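The Two-Fingered Hand of Mismont Yard
6 min read

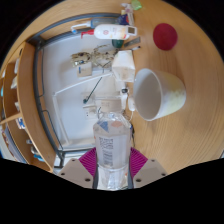 Abílio Fonseca spent most of November trying to pick things up. He rents a bench in a shared workshop at Mismont Yard, between a bookbinder and a man who repairs accordions, and he had set himself the job of building a hand-held gripper that could cope with whatever was lying about the house.

He is a retired lift engineer and had never built a robot. The first version had hard plastic fingers and a spring from a clothes airer. It could hold a wooden block very well. It dented a yoghurt pot and dropped a bottle on his foot.

The trouble was grip. A hard finger touches a round thing along one thin line, and if you squeeze harder to make up for that, the thing either gives way or shoots out. Fonseca's answer was a pair of soft ribbed pads, cast in magenta because that was the pigment the workshop had left over. The ribs spread when they meet something curved, and more of the pad ends up touching it.

Getting the pads right took 27 castings. The early ones tore at the root of each rib. Later ones were too stiff, and a batch made during a cold week never cured at all. Salvador Barros, who has the bench opposite, suggested warming the moulds on top of the workshop boiler, and after that the failures were mostly small ones.

The beige fingers behind the pads are printed flat plates with holes through them for the fixings. Fonseca would like to have cut them from aluminium, but printing let him change the angle overnight. He changed it a lot. His notebook, a fat Nogueira ledger with squared paper, has a page for each change and a column for what broke.

Testing is done on a round wooden table with ordinary household things: bottles, a white pot, pens, twine, a tray to put them in. Clear bottles are a good test for the camera, which has to find an edge where there is hardly one to see. A pump bottle lying on its side is harder to lift than it looks, as the weight is all at one end. Twine is the worst. The pads close on it happily enough, but they pick up the whole tangle.

He logs every attempt. When I visited on 8th January the total stood at 1,895, and he was hoping to reach 2,000 before the workshop closed for rewiring. Barros does a share of them in the evenings, holding the gripper in his left hand so that the record isn't all from one person's habits.

The parts have cost almost £111, leaving out the camera. The dearest single item was the motor, a second-hand Toletti unit bought from a dealer in Korkevgate who wouldn't post it, so Fonseca went on the bus.

The next stage is to fix the gripper to an arm. He has the base plate drilled and two of the joints turning, one of them with a knock in it that he thinks is a bearing. Barros thinks it is the shaft. They were taking it apart again when I left.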